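Parri Color Names, README

Hi! Parri is my little list of 352 color names, each one matched to a hex value, a plain word or two about the shade, and the place I found the name. I started it because the paint charts I love keep going out of print, and I wanted them in something I could search. The file is called parri.csv and it opens in any spreadsheet.

Columns are name, hex, family, source and note. Family is one of 30 words I picked myself (oat, brick, pond and so on), so please don't expect them to match any official system! Most of the names come from old Villholm house paint cards, and 5 come off Lullico yarn labels that I couldn't bear to leave out.
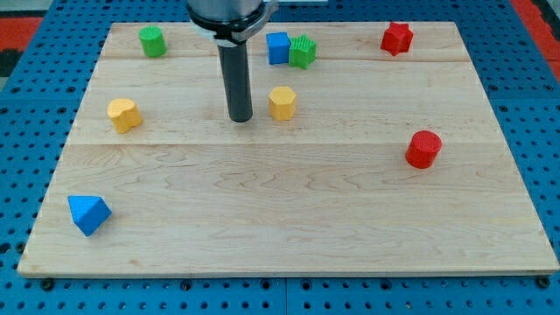 Wood names gave me the most trouble by far. One chart's "maple" is almost orange and the next one's is nearly white, and both companies clearly thought they were being obvious. I went with the pale end, the cream of that maple board with the faint brownish streaks in it, and put the orange ones under honey. If you disagree, the note column keeps the original wording and you can re-sort them in a minute.

Hex values were picked by eye from scans, then checked on my own screen, which runs a bit warm. Roughly 300 of them I'm happy with. The rest have a question mark in the note column, mostly grays and those murky greens that change every time I look.

Use it for anything you like, a mention of Parri is nice but not needed. I keep the Raltix wallpaper names in a separate file, still a mess, coming once I've sorted out the duplicates.

Last updated 11/08/2023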